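Support > Kitchen Fixtures > Tickets > Bamboo boards and trays

Overview Tickets Parts Care Guides Contact

Search tickets Go

Subject: Board rocks on stone counter, mark in surface
Opened by: Nesma Benkirane
Product: Kinari bamboo board, juice groove
Status: Open, awaiting parts

Reported problem: the bamboo board rocks when pressed at one corner. The reporter also asks whether a dark mark in the bamboo can be removed. Counter is white marble with gray veining. Other items kept on the same counter are a reddish-brown board with a groove, a bamboo tray with a teal plate of toy fruit on it, and canisters along the mosaic backsplash.
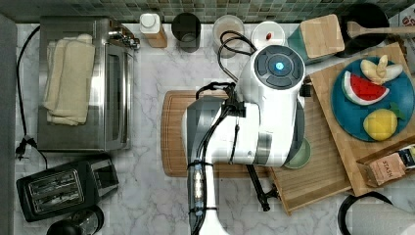

Step 1. Counter checked with a straightedge. No high spot found. Rocking repeats after the board is turned end for end, so the counter is ruled out.

Step 2. Board measured corner to corner on a flat reference. One corner lifts 2 mm. The Umon care sheet allows 3 mm before replacement. Reporter advised to store the board on edge, with air on both faces, and to retest after 20 days.

Step 3. Surface mark. Thin and dark, a few short strokes close together, either a scratch or pencil. Try a soft eraser first. If it stays, sand lightly along the grain and oil. The darker oval spot in the grain is to be left alone.
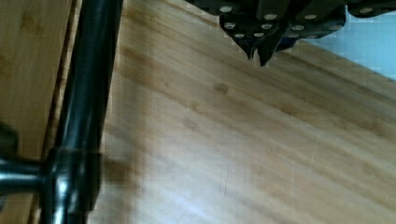 Ticket last modified: March 18, 2023

Step 4. Eraser had no effect. Reporter will sand after the retest.

Step 5. Faucet. Reporter had laid a dark, glossy faucet on the board and asked whether the metal could stain it. Dry metal is low risk. Wet fittings should go on a towel.

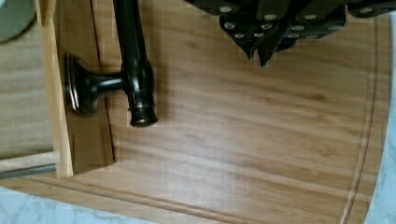 Replacement feet ordered from Van Dijk under Prorberg part 38. Fit them only if the corner still lifts at the retest. Do not shim with cardboard, it holds water against the underside.

Next action: Benkirane to report the new corner reading.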